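January 10, 2019

Glaze tests, second round. Opened the kiln this morning with Emese (she could not wait, and neither could I!) and the Furkar clear is finally behaving on the stoneware. No crawling on the rims, hardly any pinholes. The Brillard base is another story. It went milky wherever I dipped it twice, and the tile by the back wall looks like it got a coat of skim milk. Pretty, sort of, but I wanted clear.

Petrică thinks I'm rushing the last part of the firing, and he may be right. I let it climb at 360 an hour up to the top, 1189 on the readout, and held it 12 minutes. He'd slow way down and hold longer. Fine, I'll try it his way, but he's loading the shelves.
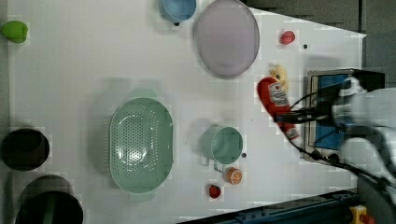 Anyway, the milky stuff. Divya says her last bag of Brillard did the same until she sieved it twice and let it sit overnight, so I've got a bucket sitting now with the lid taped on. Please don't stir it, anybody!

Still to do: mix a fresh test batch with less whiting, remake the two tiles I dropped (grr), and ask Denise if we can have the small kiln again in February. Cone packs are nearly gone too.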